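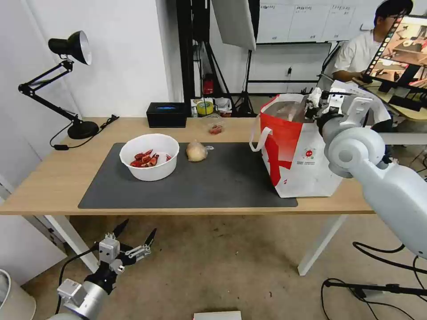

Drostbridge Supper Club
Minutes, October 19, 2020

Chair: Sewwandi Cassim

1. Last month's minutes
Approved with one fix: the September soup night was held at the Dissanayake place, not the hall.

2. Money
We have $825 in the account after paying for the new folding chairs. That's the best we've looked going into fall in a long time!

3. Harvest supper
Lots of good talk on this one. Final count for September was 87 plates, all picked up at the curb, and people are already asking when the next one is. We agreed to do pickup again, with five time slots so the line on Prinum Street stays short. Menu is a red chili stew, a mild bean stew for the kids, rice and cornbread. Sewwandi brought her grandmother's stew recipe and read it out loud, and we were all hungry by the end. She'll cook a test batch and drop off jars so everyone can vote on the heat.

Price stays the same. Kids under five eat free.

4. Recipe booklet
Over 25 recipes are in, which is wonderful, and the pickles section is now longer than the desserts. Please send more desserts! Handwritten is fine. Jilex Print can do spiral binding but needs the pages two weeks ahead. Still no title. "Second Helpings" got the most cheers.

5. Other business
The big stockpot is missing its lid. Check your kitchens.
Agreed to send a card to the hall staff for all the extra cleaning.

Next meeting same time, same place, masks on. Bring a dessert recipe.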